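Ticket 244: planner refuses to approach memory slots
Opened by: Yevdokiia Lysenko
Component: Gastitero (motion planner)
Status: open, sulking

Since the last Gastitero update, every plan toward the memory slots comes back as "goal in collision." Same arm, same config file, same PC on its side. The planner was happy with all of it on the old build. Now it would prefer not to.

First thing I tried was restarting everything, for religious reasons. No change. Then I cleared the octomap and asked for a fresh plan. Also no change, except that the error arrived faster.
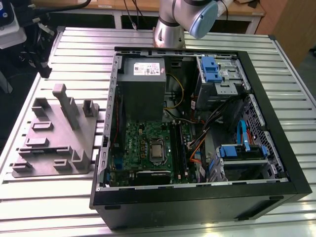
Does the planner fail with the obstacle map turned off?
It plans fine with the map off, so the kinematics are good and the trouble is in what Colach, our perception node, is feeding it.

2025-03-27, update. Dumped the map and looked at it in the viewer. There is a solid lump of occupied voxels hanging over the socket, about where the gripper would be if the gripper were an obstacle. I suspect it is the gripper. The self-filter is supposed to subtract our own links before anything reaches the map.

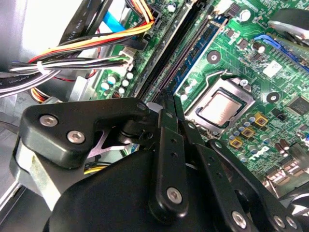

The self-filter works from the meshes in the robot description, and ours has the gripper down as one tidy box. That was good enough when all we did was hover. Up close the wrist camera gets a black finger with a row of holes in it pointing up at the board, plus the linkage on the right, and any of that sticking out of the box gets filed as furniture. The new build also dropped the default padding from 11 mm to 3 mm, a change the release notes cover under "misc."

Tried so far:
Padding back to 11 mm: plans again, but now the filter eats the tops of the memory modules too. Not a fix.
Padding at 3 mm with the proper gripper meshes: 2 failures in one batch of plans, both at the same wrist angle.
Adjei branch of the filter: does not compile. Did not compile in October either. 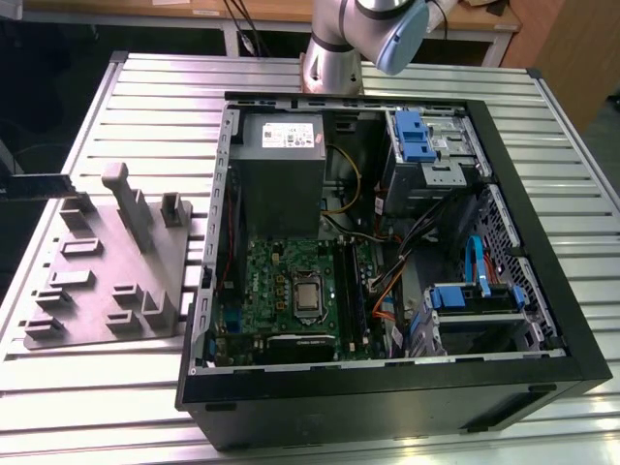
The wrist angle is the interesting part. Both failures have the depth timestamps trailing the joint states, so the filter subtracts the gripper from where it is now and leaves a ghost where it used to be. I have asked Vistbridge to sync on the depth stamp and to stop taking the latest transform on faith. Leaving this open until their patch is in and I have rerun the batch with the map on.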